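The Blue Cups

By the Monday, Trinity Zamora had sorted her aunt's whole kitchen in Skosham except for the crockery, and the crockery was the part she had been putting off, partly for the dust and partly because every plate seemed to want a little chat before it would go in a box.

She had laid brown paper over the big table and run blue tape across it both ways until it was all squares, the way Aunt used to do for the church jumble sale (a square for each thing, love, and then you can see what you've got). It had taken most of the morning, and she'd had to stop for tea halfway through, and then for a biscuit to go with the tea. The light blue cups went to the far side. So did the little green bowl, and the pink one came a bit nearer, close to a crossing of the tape, which would have earned her a look.
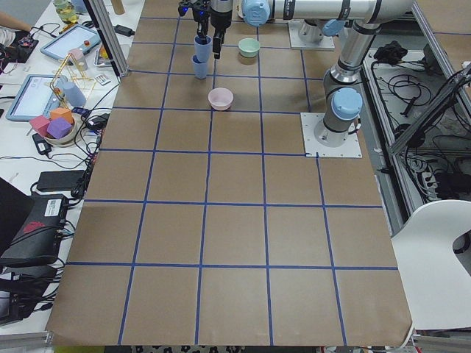

What the Pink Bowl Was For

It had been for sultanas. Trinity remembered that quite suddenly, standing there with the tape still round her wrist like a bangle: sultanas in the pink, peas for shelling in the green, and squash in the blue cups on the long hot bus ride out to Ulenik, where they sat on the wall and waited for Uncle to finish at the boatyard. She must have made that journey more than 300 times, and been sick on 3 of them.

Her cousin rang from Mosoti at four to ask how it was all going, and was there anything worth keeping?

"Two cups and a couple of bowls," said Trinity, and went to look for a smaller box.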